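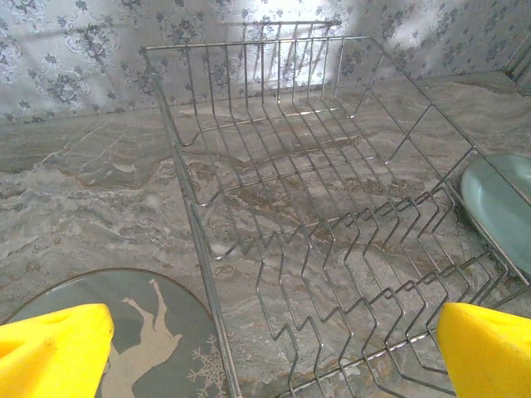
Skotville robotics club gets its kitchen round under way

The after-school robotics club in Skotville has started work on its dish rack project, and the first weeks have been slow but pretty lively. Five students on the build team, two more on the paperwork (meaning the log book, which somebody has to keep).

The job sounds easy. Plate lies flat on the counter, gripper picks it up, stands it in the wire rack, lets go. No chips, no plate on the floor. The club is entering it in the Mutilholm student challenge in July, household tasks section.

Albane Picard, who teaches shop and runs the club, picked plates over cups on purpose. "A cup has a side you can grab. A plate flat on a counter gives you almost nothing, just the rim," she said. "They figured that out in the first ten minutes and were kind of mad at me."

The gripper has two yellow fingers, wedge shaped, with a small camera mounted close by so the students can see what the fingers are up to. Shape of the fingers was argued over for a while. Thinner wedges slide under a rim better but they bend. Fatter ones hold up and then bump the wires on the way into the rack. The club went with fat for now.

The wires are the other headache. Front part of the rack is zigzag, back part is tall upright loops, and it's all shiny. You can see the marble pattern of the counter right through the gaps, which is fine for a person and not so great for software trying to decide where the rack stops. Glare on the wallpaper doesn't help either. Picard has told the students not to cover anything up. The challenge is held in borrowed kitchens and teams don't get to pick the wallpaper.

Dishes so far are a mint green plate and a dark round piece with a leaping deer and a snowflake on it. The deer one has become the favorite. It has a thin brown rim and the students like that the camera has an edge to look for.

By the last club meeting before break the team had logged 108 tries. Of those, 18 counted as clean under the challenge rules, meaning the plate was standing on its own with the gripper all the way clear. Most of the rest were stopped by hand before the plate left the counter. Picard says she's happy with that number at this stage and would of been happy with less.

The arm is on loan through the end of the season from Sirkenora, a repair shop on Fleury Street that also lets the club use its bench when the school is closed. Parents who can drive students over there should put their name on the sheet by the shop room door.

Next up is speed. Rules give each team a set time per plate and right now Skotville is well over it. After that they want to try plates that are already crowded together in the rack, wich nobody on the team is looking forward to.

New members are welcome, no experience needed, grades 7 and up. Meetings start at 3:30 in the shop room. Bring a snack.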